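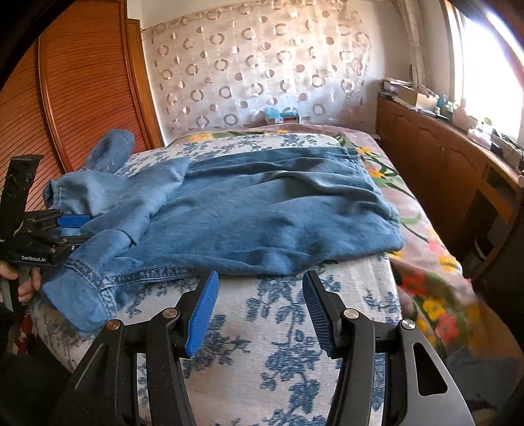 Robotics Club Gallery: The Shirt Folding Project

Posted April 11, 2018

The Cerkach robotics club spent this term on one household task: folding a shirt. Most of our earlier projects used blocks, cups and other hard objects that keep their shape. Cloth is harder, and the group wanted to try it before the open house in May.

The picture at the top of the page is from the folding work. Two hand-held grippers, a denim shirt, a bedspread with blue floral sprigs. One gripper has its blue pad on the cloth near the shoulder, and the other is open in front.

Who worked on it

Wagner Marinho led the folding group. Emerson Lopes kept the log and handled the files after each session. The club has 12 members this year, and everybody took at least one turn with the grippers. New members started on hand towels and moved to shirts when they could fold a towel without letting go of a corner.

How a session runs

A session lasts 70 minutes. Members work in pairs, one person on the grippers and one on the log sheet, and trade places halfway. The person folding uses a gripper in each hand and may not touch the cloth with bare fingers until the attempt is over. If a sleeve slips out, the attempt goes on and the slip is written down.

The shirt starts out crumpled. The first job is to find the shoulders, then pull the body flat, then bring the sleeves in. After that it is two folds from the bottom and the shirt is done. Buttoned fronts took much longer than T-shirts, and cuffs were the part most often dropped. Denim turned out easier to grip than thin cotton, but it holds a crease, so a bad fold has to be opened all the way and started over.

We tried tables first. Then Wagner asked for beds, and several families agreed to let a pair of members come over after school. A bedspread moves a little when you pull on the shirt, and members had to learn to lift before dragging.

The log

The log had 738 attempts in it when we closed it for the term. Each line has the garment, the surface, the name of the person folding, and a note on what went wrong. Emerson typed all of it into one spreadsheet, which members can open from the Jodora folder. Please do not sort the first sheet. Use the copy.

Common notes in the log:
Sleeve folded under the body
Collar not flat
Gripped two layers, wanted one
Shirt slid toward the edge

What comes next

The Pidora group is using the log to plan arm movements for its own folding program. They have the towel part drafted and will start on short sleeves next. Long sleeves will have to wait until the fall.

At the open house, visitors can try the grippers on a towel or a shirt. We will have 2 stations set up in the Batista room, next to the line follower track. Children under ten need an adult with them.

Members who still have log sheets at home should bring them to Emerson before the end of the month. Loose pages are fine as long as your name is on them.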